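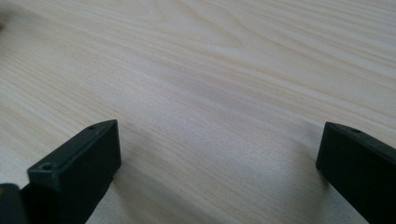 Geetha Thomas wrote in to ask which safety standard the Edano finger set "passes." None. A pair of fingers doesn't pass anything by itself. Your risk assessment covers the whole cell, meaning arm, gripper, fingers, part and whoever is standing next to it, and any seller who tells you a bare finger is "collaborative safe" should be asked for the paperwork.

Edano Finger Set, dark green

Sold in pairs. Block shape, flat top face with round holes.

What we will put in writing:
Grip force limit: 30 N. Set it in your controller and measure it at the fingertip. We don't trust the number on the screen either.
Inspection: every 200 hours, or after any crash.
Replacement: 2,000 hours, even if they look fine.

What we won't: "certified," "human-safe," "plug and play." Kaimal used all 2 years ago for a similar set and has since dropped them from its page.

Test sheets are sent with each order. Ask for Kumaresan Iyengar if yours is missing.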